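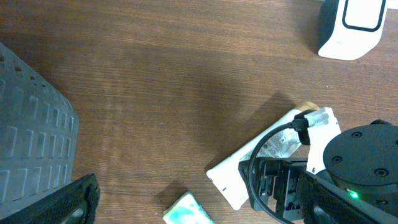
Walking and Trails, Handout 6: Reading a River Path Before You Walk It

Bring this one with you on the field day. It's the handout people end up folding into a back pocket, and it goes with the Fleltolano map sheet you were given in May.

Last session was ridges. Ridges are easy to read because you can see where you're going, more or less all the time. River paths are sneakier, and I love them for it! The line on the map follows the water so neatly that you assume the ground does too, and then you come around a bend and the path climbs straight up a bank, wanders through somebody's orchard and drops you back down half a mile later with mud to the knee.

1. Which bank?

Start with this every time. The Loltden path changes banks at the footbridge below the old mill, and the map marks the change with a dash so small that most of us missed it on the first reading. Put your finger on the start and trace the whole route slowly. Say "left bank" or "right bank" out loud as you go. Left and right are always named facing downstream, even if you're walking up. (We walk up the Loltden, so the left bank will be on your right hand. It feels wrong for the first mile and then it clicks.)

2. Contours near water

Look at where the contour lines come down to meet the river. Wide spacing on both sides means flat meadow, lovely in dry weather and very slow going after rain. Lines bunched up on one side only mean you're on the outside of a bend, with the river cutting into the slope, and there the path nearly always goes high. Lines bunched on both sides mean a gorge. The gorge on our route is short but it's the best thing on the whole walk, and you should save some energy for it.

Exercise: mark every place on the Fleltolano sheet where you'd expect the path to leave the water. Then compare with the printed line. Where you and the map disagree, put a question mark. We'll stand at those spots and look.

3. Pace

On a good level track, plan on 3 miles an hour. For the meadows, drop to 2. In the gorge don't plan by the hour at all; allow 50 minutes for the whole passage, including the time you'll spend leaning on the rail staring at the water. Everyone does it, and I'd be sad if you didn't.

Worked through for our day:
Loltden station to the footbridge: track, easy
Footbridge to Flendo: meadow, soft underfoot
Flendo to the top of the gorge: climb, then the 50 minutes
Top of the gorge to Vukadinović: farm lane, downhill

Total distance 8 miles. Work out your own walking time before the field day and write it in the margin, then write the real one next to it afterward. The gap between those two numbers will teach you more about your own legs than I can!

4. Water levels

Read the river as well as the map. Fresh grass lying flat and pointing downstream tells you the water has been over the bank lately. A line of twigs and leaves along a fence shows how high it came. If the stepping stones at Flendo are covered, even by an inch, we use the road bridge. It adds a bit of distance and there's a very good view back toward the gorge from the middle of it, so no long faces please.

5. What to carry

Map in a clear bag, compass, pencil (ink runs), spare socks, lunch, something warm for when we stop. Gaiters if you own them. Walking poles are great in the meadows and a nuisance in the gorge, so bring the kind that folds.

The field day is November 2, 2019. We meet outside Loltden station, on the river side, and set off at 8. Daylight is short by then, and I'd like all of us on the farm lane while we can still see the hills.

Reading for next time: chapter 7 of the course book, on old packhorse routes, and have another look at the north edge of your map sheet. There's a track above Vukadinović that stops dead in the middle of a field. Come with a theory.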